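Robot Day in Benville

Posted 7/21/21

I have been promising my sister-in-law a full report on this since the weekend, and I've told the story badly over the phone to so many people by now that I figured I might as well write it down properly and point everyone here. Get yourself a coffee, because I am not going to be quick.

If you've been reading along for a while you'll remember that Keerthana Mudaliar used to live two doors down from us, back when she was in high school and watered my tomatoes every August. She went off and studied engineering, and then she studied more engineering, and for the last couple of years she has been working over in Benville at a place called Destum. I could never explain to anybody what she did there. "Robots," I'd say, and then people would ask what kind, and I'd change the subject. So when she wrote to say they were having an open day for families and friends (and former neighbors, she put in, with a little smiley face) I said yes before I'd looked at the calendar.

Benville is a 50 minute drive from us if you don't stop, and we stopped, because my husband can't pass the peach stand. By the time we got there the lot was full and we had to park down by the tire place and walk back with a bag of peaches. It was hot! I had on the wrong shoes. The building is long and low and I would have driven right past it, except that they'd tied balloons to the railing.

Inside there was a sign-in table with name tags and lemonade, and then they took us around in little groups. Our group got Shetty, a tall, soft-spoken man who runs the room where Keerthana works, and who everybody there just calls by his last name as if he were a baseball player. I liked him right away. He had a way of stopping in the middle of an explanation and asking the kids what they thought the robot ought to do next, and then he'd really listen to the answer, even when it was "explode."

I had pictured something like a car factory, with sparks. What they have is closer to my basement after the grandkids have been through it. There are cables and boxes and computers sitting on the carpet, and right in the thick of it there's a play kitchen, the kind you'd buy a four-year-old, with dishes and pretend food set out on top. And bending down over it, this enormous arm. I laughed out loud when I saw it, and then worried I'd been rude, but Keerthana said everybody laughs. 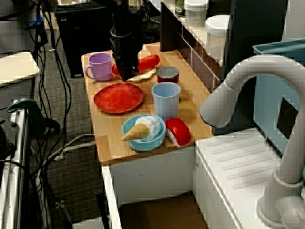
The big arm reaching down over lunch. I was very taken with the ice cream cone in its blue bowl.

The project is called Ornari. I wrote that down on the back of my name tag so I'd get it right. The idea, as far as I followed it, is that they want a robot to learn ordinary kitchen jobs by being shown, over and over, the same way you'd teach a child to set a table. A person guides the arm through something small, like picking up a piece of food and putting it on a plate, and the computer keeps a record of it. Then they move everything around and do it again. And again! Keerthana told me they had 2951 of these little lessons saved up as of that morning, and that 253 of them were hers. I asked if that included the ones where she dropped things. She said those get kept in a different folder, and that it is a very full folder.

One of the dads in our group wanted to know why they were using toys, and I was glad he asked, as I'd been wondering the same thing and didn't want to be the one. Shetty said a toy cup can be dropped all day long and you don't have to sweep up afterward. He also said toy food comes in all sorts of awkward shapes, and awkward is what they're after. A long thing has to be picked up differently from a round thing. A mug has a handle and the handle might be facing the wrong way. A plate lies so flat that there's hardly anything to get hold of. I have been picking up plates for sixty years and never gave one moment's thought to how I do it, and I went home and stood in my own kitchen lifting plates out of the drainer like a crazy person, watching my thumb.

Then we got a demonstration. They'd asked the arm to do a sausage-to-plate job, and it moved so slowly at first that I thought something had gone wrong. It sort of considers. It came down over the sausage, stopped, shifted over by maybe the width of a pencil, and closed its fingers. A little boy in front of me had both hands over his mouth. Up came the sausage, over it went, and down it landed with a small plastic clack, and the whole group burst out clapping, including my husband, who had been telling me in the car that he'd be spending most of the afternoon in the shade.

The second go didn't work. It closed its fingers on nothing at all and then carried the nothing very carefully across to the plate and let go of it. The kids thought this was the best thing they'd ever seen and asked for it to be done again. Shetty didn't seem a bit embarrassed. He said that was a pretty normal afternoon. 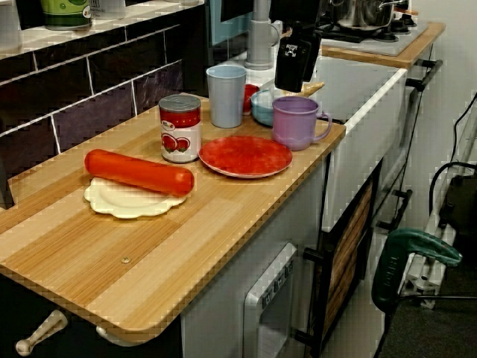

Sausage and plate, with the can of tomatoes behind. That black thing hanging down at the back is the robot's "hand."

While the next group was coming in, Keerthana took me around to the side so I could see the rest of the play kitchen. I hadn't noticed until then how complete it was. There's a sink with a tall gray faucet, and a little stovetop with a silver pot on it, lid and all, and tile on the wall behind. My granddaughter would move in. Keerthana says that before a session somebody rearranges the dishes and the food, so the robot doesn't get used to finding the cup in one place, and that people in the lab turn out to have habits about it. She can tell which of her coworkers set the table just by where the mug ends up. I loved that. It's the same at our church suppers, where I could tell you blindfolded whether Doreen or Pat laid out the forks.

I did ask her the question I'd been saving, which was whether one of these would be doing my dishes any time soon. She gave me a kind look and said not to get rid of my rubber gloves. Right now they're working on getting it to manage when something is partly hidden behind something else, and after that there's a list of things as long as your leg. They want to try a drawer next. She talked about the drawer the way some people talk about Paris.

We stayed much longer than we meant to. The tour sheet had us down for half an hour and we were there for most of the afternoon, partly because my husband had gotten into a conversation about motors with a young fellow in the hallway, and partly because I kept sneaking back to the doorway for one more look. When we were signing out I saw that we were number 123 in the guest book, and there were still people coming up the walk with strollers. They ran out of lemonade. We left them the peaches, minus a few for the ride.

Keerthana walked us all the way back to the car, wrong shoes and all (mine, hers were sensible). She's happy there. You can tell. Her mother had been the week before, she said, and had told the whole room that her daughter never once put her own cup in the sink growing up, and now look.

They're planning another open day in November, and I've already said we'll be there, hopefully with the grandkids this time if their mother can spare them. If the drawer is working by then I will report back. And for those of you who asked in the comments last week, yes, I'll put up the peach cobbler recipe, I just have to find the card.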